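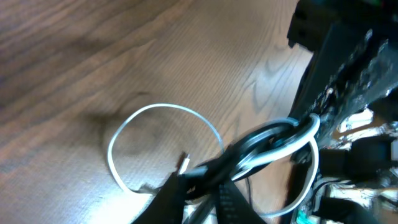

Black and white cables on the table at the Sedorar open day.

I went to the open day because of a drawer at home. It is full of cables, and each time I need one I pull out all of them together. When I read that Sedorar would open its workshop in Fluston, with one table given to the sorting of old cables, I bought a train ticket the same evening.

The workshop is ten minutes on foot from the station, behind a shop for garden tools. At the door I received a paper badge and a cup of tea. Visitors went inside in groups of 20, so I had to wait a little in the corridor, where the coats were hanging. 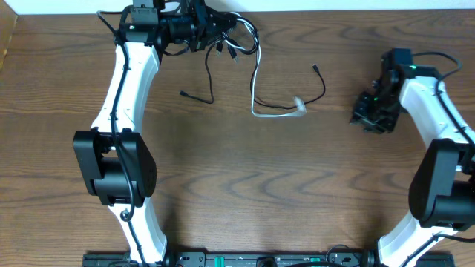 Fluston, February

The cable table was the part I liked best. The cables lie directly on the wood, thin ones and thicker ones together, and there is a flat white one among the black. I had expected boxes with labels. It is better like this, I think, because one sees how a knot is really made. Most of it is only loops lying over other loops, and the small connectors are what makes the trouble - they go through a loop and then they hold it like a hook.

A lady from the workshop gave us some advice. First find one free end and leave the middle alone. Do not pull. Open the bundle with the fingers until it is wide and soft, and only then follow the end back, going under and over.

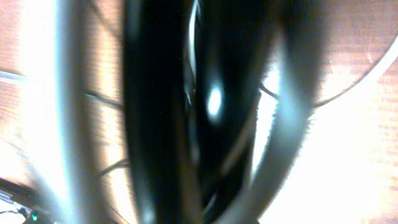
She also told us to begin with the thinnest cable, and here I did not fully agree. At home I always take out the thick one first, as it gives more space for the others. We spoke about this for some time, and a man behind me was of my opinion.

Afterwards there was a short talk about storing. Hong, a small firm which makes cloth bags, had brought 4 sizes. I bought 2 of the smallest, for phone cables. Mellent had a stand with ties that can be opened again, but the queue was long and I went to look at the soldering room instead.
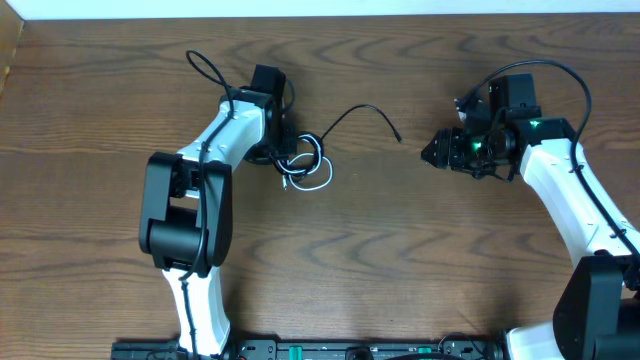 The soldering room was smaller than I hoped, and too warm. I stayed there only a few minutes and then returned to the cables until closing time, at 4 o'clock. The tea was free and the cake was not. If you want to go next year, take the earlier train, as the first groups have more time at the tables. My drawer is half done now. The printer cable is still somewhere at the bottom.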